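4.2 Reheating and the shared lunch hour

The survey asked about lunch in three ways. Where it was eaten, who with, and how long it took from leaving the desk to getting back. The third question did most of the work. People are bad at saying how long they eat but fairly good at saying when they stood up and when they sat back down, so we used those two times and let the middle take care of itself.

Four sites. Enden and Drundis are office buildings with a kitchen on each floor. Lukumay is a single large floor with one kitchen at the far end. Vadley is split over two buildings with a yard between, and only one of them has anywhere to heat food. All four have the same working hours on paper. In total 821 people filled in the form, of whom 276 kept the diary as well. Diary numbers are used below unless we say otherwise.

Main result first. The kitchen sets the lunch hour. The written policy at all four sites says lunch can be taken any time within a two-hour window, and managers we talked to believed that people spread out over it. They don't. At Lukumay nearly everyone who brings food from home stands up inside the same short stretch, then waits, and the waiting is where most of the talk between departments happens. At Enden, where the kitchens are small and close by, people go when they like, heat something, and go back to the desk with it. Shorter lunches, fewer people spoken to.

This is a well worn idea in the canteen studies, where the queue is treated as a cost. Fewer have looked at the queue as a place. Diary entries from Lukumay mention a conversation with someone outside the writer's own team on most days. The Enden entries hardly ever do. Same form, same prompts, same month (April), so we don't think its an effect of the wording.

A few things about the food. Home-brought lunch was the most common kind at every site. Leftovers made up the bulk of it, then sandwiches, then salads, then what one diary called "parts," meaning cheese, crackers, an apple, whatever was there. Leftovers are what need heating. So the share of leftovers on a given day predicts the crowding better than the head count in the building does. Mondays are heavy, which fits with Sunday cooking. Fridays light, people go out.

Figure 7. Microwave with open door, rectangular container on the turntable (rendered).

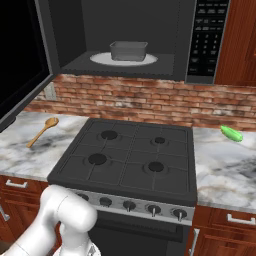
Going back to the diaries, the second pattern is about rules. Every site had some, written or not. Written ones were about cleaning. The unwritten ones were about order, smell and time, and these were the ones people actualy followed. Three came up again and again in the entries:

Fish. No site bans it. Entries from all four mention it as something you don't do, or do late, or do on a day when a certain colleague is away.

Long heating. Anything over three minutes was called rude by people waiting and normal by people heating. Often the same person on different days. Frozen meals are the problem case and one Drundis entry describes going down two floors to heat one where no one would know the writer.

Leaving. You may walk off while the food heats, but you have to be back when it stops. If you are not back the next person may take your food out and put it on the counter. At Vadley this was accepted by everybody. At Drundis it was a real fight, with notes taped up for weeks and then notes about the notes.

We coded the rule mentions by hand, two coders, differences settled by talking. Agreement was good for fish and for leaving and poor for long heating. One coder read complaints about slow people as complaints about heating time and the other read them as complaints about slow people. We kept them apart in the end. Table 3 has the split.

Third pattern, and the weakest one. People who eat at the desk said they were less rested in the afternoon. The gap is there at all four sites but it is small, and people who are behind on work both eat at the desk and feel tired, so we would not lean on it. The diary doesn't let us pull these apart. A better design would move the same people between sites or close a kitchen for a week. Drundis did close one floor kitchen for repairs during the study, for reasons that had nothing to do with us, and the 40 diary keepers on that floor had to use the one above. Their lunches got longer. Their mentions of people outside the team went up. Their mentions of being annoyed went up too, by more.

That last point matters for how the results get used. When we showed early numbers at Lukumay the first reaction was that crowding is good and kitchens should be cut. This does not follow. What the Lukumay entries describe is a queue with places to sit beside it, a window, and a long counter people lean on. The Drundis floor had a corridor. Standing in a corridor with a cold lunch in your hands is a different thing and the entries say so, at length, some of them unprintable.

4.3 Who waits and who doesn't

Waiting is not shared evenly. We expected rank to matter and it did, a bit, though less through cutting in line than through going early. Senior staff have more say over their own calendars and fewer meetings placed on them that end right at noon. Junior staff at Enden and Drundis come out of the same meetings at the same minute and arrive together.

Part-time staff were the surprise. Those on morning shifts often heat and eat before leaving, at a time when the kitchen is empty, and they report almost no contact with anyone. Several wrote that they did not know the names of people they shared a fridge with. In the closing question, which was open text, 510 people wrote something, and the part-timers' comments were the longest on average. Mostly about wanting a table. A few about the fridge.

Remote days make it messier. All the sites allow some. On the days with the fewest people in, we thought the kitchens would go quiet and the talk with them, but contact per person held steady at Lukumay and even rose a little at Vadley. Small numbers, so treat with care. Our guess is that on thin days people time their lunch to meet whoever else is in. A few entries say exactly this ("went when I heard the door").

Vadley needs its own paragraph. The building without a kitchen sends people across the yard, and in bad weather they don't go. On rainy days the diary keepers there switched to cold food or bought something, and outside-team contact dropped to near zero. On dry days it was the second highest of any group. So a yard can do what a queue does, weather permitting. We have no rain data for the other sites worth using as nobody there has to go outside to eat.

4.4 Limits

Self-report all the way through. Diary keepers were volunteers and probably like lunch more than most. The stand up and sit down times are rounded by the people writing them, mostly to the quarter hour, and we have not tried to correct for that. The sites were picked through contacts and are all office work; a hospital or a warehouse would look different and we would expect breaks there to be set by the shift and hardly at all by the kitchen.

We also did not watch anyone eat. An early plan had an observer in each kitchen with a tally sheet. Two sites refused, and the pilot at a third made people so polite that they let each other go first and the queue stopped moving. Dropped.

Finally the month. April has a holiday in it and the weeks on both sides of it look odd in the data, with more bought lunches and more people out. We left them in. Taking them out changes the averages slightly and none of the rankings. Both versions are in the appendix.

5 Discussion

What we take from this is modest. Lunch policy gets written about time and lunch gets lived around equipment and seats. A site that wants people to mix at midday would do better to look at where they stand while waiting, and whether there's anything to sit on, than to adjust the window in the handbook. A site that wants short lunches already knows how to get them, and the Enden pattern shows what goes missing when it does.

There is older work on tea rooms and smoking areas that says similar things about short pauses. Lunch differs in that people arrive hungry, and have something of their own that they need to do something to before they can eat it. That gives them a reason to be there, without having to look as if they came for company. Several of the quieter diary keepers put it almost that way. The coffee machine is the obvious comparison and we have some entries on it, but it was not asked about directly and the counts are to patchy to report.

Next step is the kitchen closing design, if a site will agree to it.

Last updated: 2026-10-24
Contact the author | Copyright remains with the author | Back to top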